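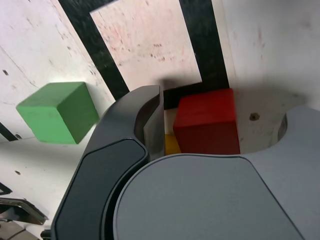 4. Setting up your Villosthorpe City Pass

Read this section before you leave home. Most of the trouble visitors have with the pass comes from trusting the welcome leaflet, which makes it all sound quicker than it is.

4.1 Before you activate

The pass runs for 72 hours from first use. The leaflet calls this "three full days." If you tap in at 4 p.m., you get one late afternoon, two real days and a morning, and most museums in Villosthorpe open at ten. Start it first thing or save it for the next day.

Caution: Buying a coffee with the pass discount counts as first use. So does the airport bus.

4.2 Activating the pass

1. Find the 16-digit number on the back of the card. Don't scratch the silver panel yet.

2. Open the pass website and choose "Register a card." The app offers the same thing, but it logs you out when the signal drops, and the signal drops all over the old town.

3. Type in the number without spaces. If you get error 2792, the card was never switched on at the sales desk. Take it back with the receipt. Reloading the page won't help, whatever the help screen says.

4. Now scratch the panel and enter the PIN.

5. Skip the "Plan my perfect day" screen. It sends everyone to the Grabner Tower at noon, when the line is longest.

6. Take a screenshot of the confirmation. Ticket inspectors are supposed to accept the plastic card alone. Some do.

4.3 What the pass covers

City trams and buses are included, and so is the river ferry as far as Bastbridge. The ferry goes on to Katbridge, and the map in the leaflet colors the whole line green, but past Bastbridge you pay full fare on board.

The Grabner Tower is included up to the first gallery. The top platform costs extra. It's a climb of 400 steps and the view is mostly the one you already had from the gallery, with a fence in front of it.

"Priority entry" means a separate door. In March it may save you some time. In summer the separate door has its own line, and I have seen it move slower than the regular one.

Note: The walking tour is free with the pass, but spaces have to be reserved the evening before. Turning up with a card in your hand gets you nothing.

4.4 Is it worth the money?

Add up what you will really visit before you buy. The savings table in the leaflet assumes five museums a day and a ferry ride both ways. Two museums and a few tram rides – a normal day for most people – come out cheaper with single tickets.

4.5 Lost cards and refunds

1. Dial 2886 from any information post, or go to the desk in the main station.

2. Give the card number from your screenshot. Without it they can't block the card.

3. Ask for a written receipt. A replacement keeps the old expiration time, so the hours you spend sorting this out are gone.

Unused passes can be refunded if the silver panel is untouched. Used ones can't, even if you only used them for the coffee.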